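### 3.2 Storage of small household objects and the question of "where things rest"

In the previous section we described how the households in Stumow divide their larger belongings between rooms. We now turn to the small objects, which are harder to study, as people rarely think about them and often cannot say where they were kept one week before. By small objects we mean everything that fits in a closed hand: keys, coins, buttons, hair clips, jewelry, medicine in strips, and similar.

The Zaster survey, on which we build, asked residents to fill in a form with the "usual place" of each object. We found this question too strict for our purpose. Many participants wrote two places for the same object, and several left the line empty and added a note in the margin. We therefore replaced the usual place with the resting place, defined as any surface or container where the object stays for one night or longer without being used. A resting place can be chosen on purpose (a hook, a box with a lid) or it can come about by habit (the corner of a table, the top of a cushion). The difference between these two kinds is the main subject of this section.

Each household was visited 2 times in November, once in the morning and once after the evening meal. In total we recorded roughly 3,000 resting places in 40 homes. Objects inside closed drawers were recorded only when the resident opened the drawer for us. We did not ask residents to tidy or to leave things as they were, and we did not move any object before it was entered in the record. 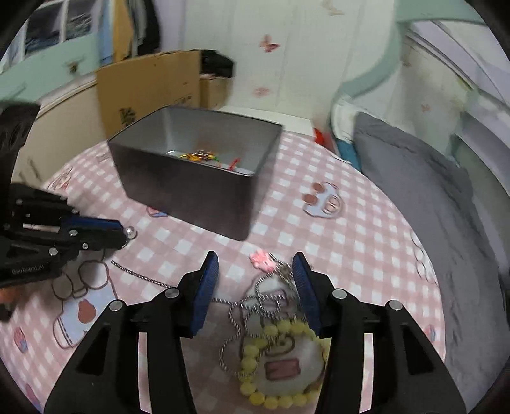

**Figure 4.** A bead chain necklace with a small pink charm, on a round white item with a printed face-like design. Coded as "soft surface, open."

Jewelry behaved differently from the other groups. Keys and coins had mostly chosen resting places, close to the entrance door, and these stayed the same between the morning and the evening visit. Necklaces and bracelets were found in bedrooms, in bathrooms and on dining tables, and the place often changed during one day. When we asked about this, residents answered that the jewelry box was too small, or that it was kept for pieces of higher value. One participant told us that the box is "for the things I do not wear." Similar answers were reported in the Prinamier study of rented apartments, although that study did not separate soft surfaces from hard ones.

We also noticed that open resting places attract further objects. A plate with one ring on it in the morning could hold a ring, a receipt and a battery in the evening. We call this effect gathering, and we return to it in Section 4, where it is compared with the results from Yimyam.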